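Hi all,

Ibsa Kumsa wrote:

> Does anyone have a small teapot to spare for the Tamwood room? The big Prasta urn takes 40 minutes to boil and there are only three of us in most mornings. Also, what's on the carpeted table, and can any of it go?

I've got you covered on the teapot, Ibsa! The little black one is yours if you want it. It has its own lid, dark with a pale knob on top, and it's a lovely size for two mugs (three if you're stingy). I went for the Beyene loose leaf in February and have been a terrible snob about it ever since, so please don't put supermarket dust in it.

As for the rest of the table, have a look and tell me what's yours: 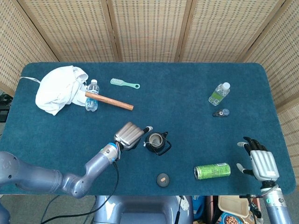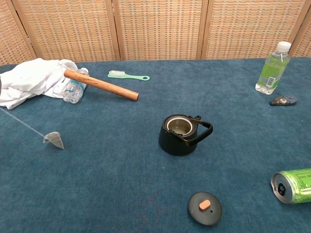 I'd like the mint-green brush claimed or binned by 4 p.m., and the white cloth can come home with me for a wash. The bottles can go in the recycling once someone's emptied them. Does the short wooden stick belong to the Cikthorpe crowd? I have a feeling it's off their coat rack, but I've been wrong about that rack before.

Oh, and I've found a box of up to 200 tea bags in the cupboard under the sink, the pyramid sort, so help yourselves. The cupboard code is still 242 (you have to push the door in a bit first, it sticks in this weather).

Cheers, and shout if you want the pot dropped round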